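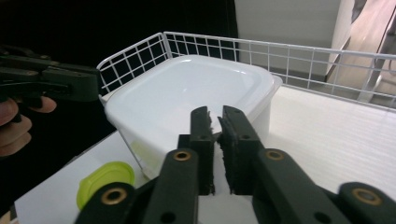
# The White Container Will Not Save You

Every June the mail brings me a catalog from Bramoretti, and every June the catalog is mostly white containers. White with lids, white without, white for under the sink, white for the drawer where the batteries go. The pitch has not changed in years. Your house feels crowded, so you should buy more things for it, and these things should be white.

I bought in once. We had moved to a smaller place in Adadton and I was tired, and I spent more than I want to print here on containers for a kitchen with 37 inches of counter. For a week it looked like a dentist's office. Then the rice ran out, and I filled the rice container with the pasta that was on sale, and the label said RICE until we moved again.

My complaint is with the idea that putting a thing inside another thing is the same as dealing with it. A drawer full of dead pens is a drawer full of dead pens. Pour them into a nice white box and you now own dead pens and a box, and you are less likely to throw out the pens because they look as though someone made a decision about them.

Sigrún Frandsen, whose book *The Fleden Kitchen* gets passed around among people who like this sort of thing, takes the other side. She argues that a plain container calms the eye, and that a calm eye makes for a cook who puts things back. I've read the chapter twice. I believe her about her own kitchen, which from the floor plan in the book is larger than my whole downstairs. I'm less sure about the rest of us. The people I know who put things back were putting them back before they owned a matching set, and the people who leave the flour out leave it out in a white canister.

She does make one point I can't shake off, about moths. Anyone who has opened a bag of oatmeal and seen it move will pay for a tight lid, and should. Fine. Flour, oats, rice, cornmeal, sugar if you have ants. That's a short list, and jars you already have will cover most of it. Nothing in it calls for a container for tea bags, which come in a box, or for dishwasher tablets, which come in a tub with a child lock that somebody went to the trouble of designing. Moving the tablets to a prettier tub with no lock strikes me as a bad trade in any house with a toddler.

Then there is the color. White is sold as clean, and what it does is show you the spots. I don't object to seeing dirt. I object to wiping the outside of the storage for the storage. Clear glass at least lets you see that you're low on lentils. A solid white box tells you nothing until you pull it down and look, so you either write on it, which spoils the effect, or buy lentils you already had.

Eyvindsson, the hardware store where I buy light bulbs, now gives a whole aisle to organizing. The starter set is 2 bins and a lid organizer, meaning a rack to hold the lids of other containers. I stood in front of that rack for a while. A man next to me put one in his cart, and I didn't say anything, though I wanted to.

What works in my house is dull. I keep one open tub on the counter for whatever has come in that day: mail, a screwdriver, somebody's hair tie, the good scissors. When it's full, I empty it, and about half the time I'm annoyed while doing it. The tub happens to be an old ice cream pail. It has no system and I haven't bought it any friends.

If you want to spend money, get a decent shelf and put it where your hand already goes. Then leave it alone for a month before you buy anything to stand on it. You may still want the containers after that. Buy one, and see what ends up in it.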